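Notes for the Friday slot, Brivstead stocking kit. Keep it under 13 minutes.

Start with price, before anyone gets excited. Kit is $1,471 a month. Trikstead wants another 782 for the support plan, and you can't buy one without the other. I asked twice.

Say what the brochure says: "shelf-ready in a day." Pause. Then ask whose shelf. Ours go five high and the back row sits against a wall. The demo shelf is one low board between two open end frames, on a tabletop. Any arm looks clever with that much room.

Cans next. Wide, short cans are kind to a gripper. Ask the rep about soup, about dented stock, about shrink-wrapped trays. The answer I got was "on the roadmap." Read that out slowly.

Then the gripping. When a can is tilted in the fingers, somebody has to decide how it gets level again before it goes on a stack. Is that the software or a person with a controller? The Testex write-up skips it. Acuña's quote at least has a line for operator hours, and I'd rather see that number than guess at it.

Don't be mean here. Two-high stacks are fine for a demo. Our night crew does it without looking, though, and they also sweep.

If asked, would I sign? No. I'd take a 7-week trial in our own back aisle, with our cans and our lighting, and a clause to walk away in March.

Leave this one up during questions.
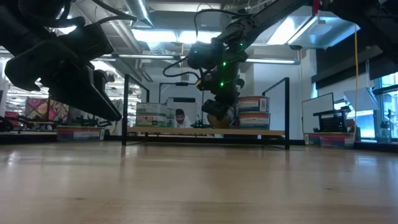 First question will be about jobs. Answer it straight: the quote assumes one person standing by for every shift, so I can't find the saving yet. Then hand out the cost sheet.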